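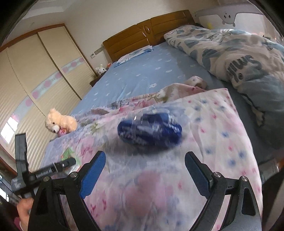 How often should the rubber finger pads on a hand-held gripper be checked?
Check them at the start of every shift and again after 200 grasp cycles, whichever comes first. A pad that has lifted at one corner, or that shows a cut deeper than its surface texture, is replaced before the tool goes back into use.

Zirkanier Pad and Linkage Service Kit

The kit covers routine upkeep of two-finger, trigger-operated grippers used by hand on household goods: bedding, clothing, soft items. It follows the Flistetti handling practice, revision 4, and is sold with a printed log card.

Contents
Replacement finger pads, one pair
Pivot screws, one set
Thread locker, single-use tube
Jaw gap gauge
Log card

Pad hardness: Shore A 80
Maximum jaw opening supported: 86 mm

Working rules
Fit pads in pairs. A new pad facing a worn one shifts the grip point and makes closing width readings unreliable.
Pivot screws are tightened with the jaws fully open, then the trigger is pulled through its full travel. Any drag means the screw is too tight - back it off and start again.
Wipe pads with a damp lint-free cloth. Solvents harden the rubber.
On loose fabric, close the jaws slowly and keep the finger tips clear of seams and drawstrings.
Operators keep their free hand out of the jaw area while the trigger is moving.
Record pad changes on the log card with the tool number and the initials of the person who did the work.

Compatibility
Arivex fingers with a flat pad seat. Curved seats need the adapter plate, sold separately. The pads are not rated for food contact or for hot surfaces.

Revision note
Jaw gap procedure rewritten by Kyriaki Balaskas, checked by Lahcen Mahrous, Tue 7 June. Log cards printed before April remain valid until used up.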